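Trirkik Bakery Services: Tray Layout Gallery
Updated August 3, 2023

This page collects notes from our June review of tray layouts for small morning tea orders. It covers the mixed tray only. Cake stands and lidded platters are on the Ustness page.

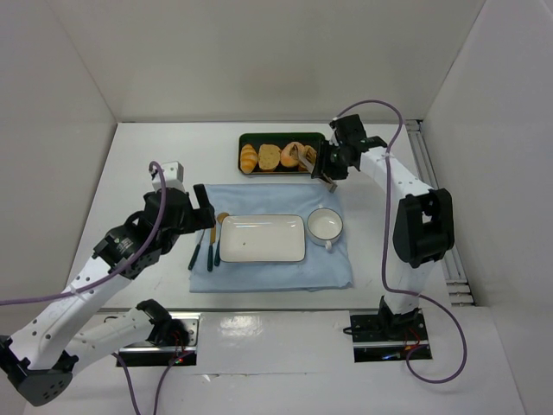 The mixed tray carries bread and pastry in a single row. We settled on one row after trialling a staggered layout, which fitted more pieces but made it harder to get tongs in without catching the neighbouring item.

Tray
Dark green, rectangular, rounded corners, raised rim. The long sides run left to right on the table. Trays go near the far edge, so the working area in front stays clear for plates.

Row order
Croissant-style roll at the left end, then the flat slice, then the round bun, then a second browned pastry at the right end. The roll is set across the tray - lengthwise it takes up nearly twice the space.

Spare strip
The row leaves a strip of bare tray above the bread. It is not filled on the mixed tray. Garnish migrates in transport and marks the crusts.

Tongs
Metal, brownish finish. Approach on the diagonal from the right and close on the sides of the bun. Pressure from the top flattens the crown and does not recover.

Cloth
Light blue, spread over the centre of the table in front of the tray. It catches flakes and seeds. Minor wrinkles are acceptable on a working table; for client display, press the cloth first and turn the edges under.

Table
White top. Crumbs show up readily against it, and it should be wiped between trays.

Holding times
Croissants and other laminated pastry lose their crispness first and are replaced after 50 minutes. Sliced bread is cut to order. Buns hold longest, provided they are kept out of a draught.

Ordering
Mixed trays are supplied in lots of 5 through the Bosman depot. Orders over 200 pieces are packed at Fandau and need an extra day's notice. The upper limit for one delivery is 400 pieces. Cloths and tongs are hired separately and should be returned with the empty trays.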